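Mounir Zerouali was 19 when he first walked on to a stage, and he was carrying a ladder. The Varghese Theatre in Falham had lost a stagehand that morning and his aunt, who worked in the box office, told them her nephew was strong.

"I was meant to do one night," he says. "They gave me twelve pounds and a cheese roll. I went back the next day and they let me in."

He stayed for three seasons, first shifting scenery and later prompting. The acting came through illness. The man playing the second gravedigger lost his voice in March, and Zerouali knew the lines from sitting in the corner with the book.

"I knew everybody's lines. I didn't know where to put my hands. I'd only ever seen the play from the side, so I kept turning to face the wings."

The company asked him to stay on in small parts. He played servants, soldiers and a great many messengers, and at one point had five roles in the same history play. He moved to the Estville Playhouse after that, where the pay was better and the dressing rooms were worse.

He has now been in 48 productions and directed 12. We met in the upstairs bar at Estville before an evening performance of The Ornitz Letters, a two-hander he has been touring since the autumn. He drinks hot water with nothing in it.

Does he still get nervous? "Before the first line, yes. My mouth goes dry. After that I'm listening to the other person and there isn't time."

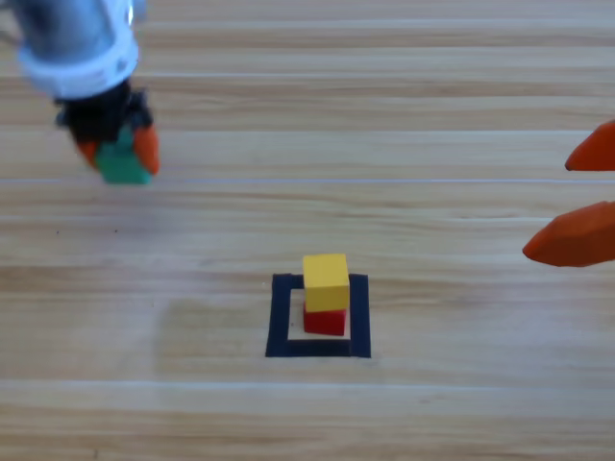

He is less keen to talk about money. The tour was paid for partly by a grant of £3,000, and the rest came from ticket sales and his own savings. Two of the towns he used to play no longer have a theatre open in winter.

"We did one night in a school hall. The chairs were very low and people's knees were up. They laughed in different places from the Falham audience, and I changed one scene after that."

Next year he wants to direct a comedy, with a larger cast, and stay out of it himself. He has asked the Varghese for dates and is waiting to hear.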